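Block Sorting Day Returns to Skeniswood

The Julline toy library in Skeniswood will hold its block sorting day again this Sunday, with doors open at 10 a.m. The library took in 918 donated building blocks this fall, and 329 of them still have to be sorted by color before they can go out on loan. Sets are lent free to families in Skeniswood and Ross.
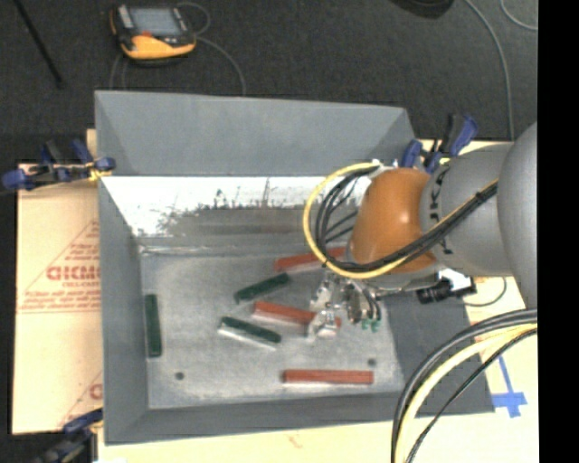
Red and dark green blocks in a gray bin.

Parking is on Iterel Street.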